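Play kitchen set – keep together or sort into bins?

Clunomley Toy Swap forum > Play food and kitchens

tablescraps40
Picked up a mixed play kitchen lot on Friday, over 20 pieces for 19 dollars. I want to pass it on as one set but I'm not sure all of it belongs together. The oven was the reason I bought it.
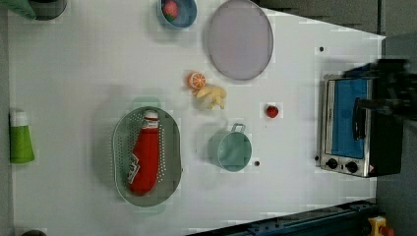 Most of the lot, with the ketchup in the colander.

The seller said it was all Prametti. I can't find that name on the plate or the pots. The colander and the mint green pot look close enough in color to me that I'd call them a pair.

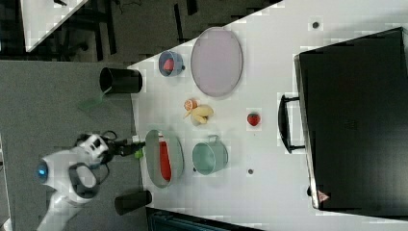 I'd also like to keep the banana and the orange slice with them, so whoever gets it has something to cook. Asking 32 for everything.

gatti_b
Split it. Ovens sell by themselves and play food goes in the dollar bin. Mixed lots sit here until August.

tablescraps40
Mine don't. The last one went in a day.
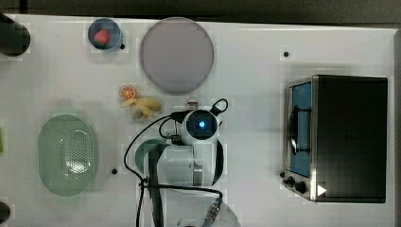 Oven on the right, plate and blue cup at the back.

Does anyone know if the plate goes with the blue one? They're different colors but they could be from the same line.

plumcart
Doubt it. Gatti is right about the oven but I'd leave the dishes and food together – kids don't care if the colors match.

gatti_b
Parents do. They ask me every time.

tablescraps40
OK, oven separate, then. The plate and strawberries stay with the rest.

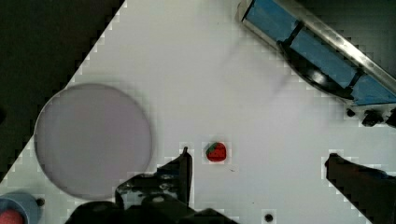

stevenswaps
I'd take the dishes and food for 20 if you're doing pickup. Don't need the oven.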